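Web Hosting Basics, Handout 4: Shared Plans, Limits and Renewal

Notes for the September intake. Read before the practical.
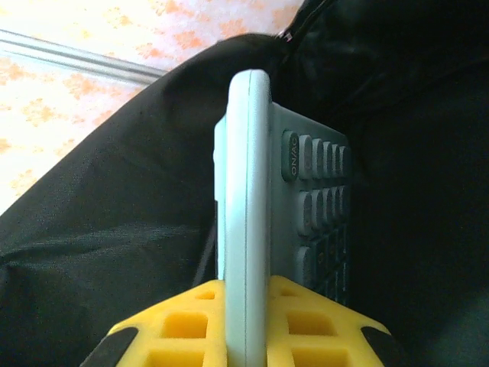

A shared plan places many customer accounts on one server. Each account has its own directory, login and quota, but processor time and memory come from a common pool. Providers describe storage as "unlimited" and then set other limits in the terms of service.

Limits to look up

Inodes. Every file, folder and stored email uses one. A plan may stop backups above a set number well below the hard limit.

Entry processes. The number of scripts that may start at the same moment. On the Novex test account this is 21; further requests receive a 508 error.

Script time. Set to 60 seconds on the same account. Large imports should be split.

Renewal

The first term is usually discounted. Compare plans on total cost over the whole period – first term, renewal, domain and backup add-on – and write down the notice period for cancelling.

Practical

Log in to the Plondum panel and open Resource Usage. The sample site, Pimentel, holds 2288 files against a backup threshold of 3000. Clear the cache folder, refresh the page and record the new inode figure. Leave the mail folders as they are.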